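Against the Wall Label

The Poven gallery has reopened its still life room, and I went on a slow afternoon in May to look at jugs. I like jugs. The first one, a small oil by a Revadero painter, came with a label 382 words long. I read all of it, then noticed I'd given the painting less time than I give a menu.

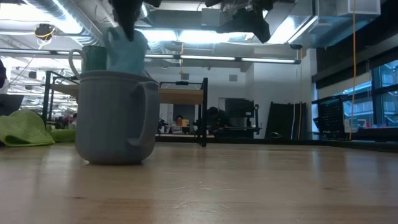

Gray mug, green mug, blue cloth.

The label said the jug "interrogates domesticity." I looked again. It was holding milk. A still life painter spends weeks getting the light to sit right on a rim, and then somebody with a printer informs you that the rim is about trade.

I counted 40 labels and 2 benches, both of them facing labels. A man beside me photographed the text and left without turning his head.

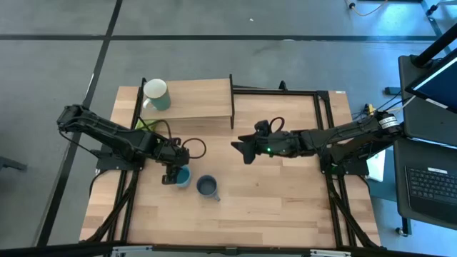 What I'd Do Instead

Give us the title, the year and the paint. Put the essay in a binder by the door, where the people who want it can fight over it. The Zolora museum tried bare walls for one season, and visitors complained that they didn't know what to think. I'd have extended the run.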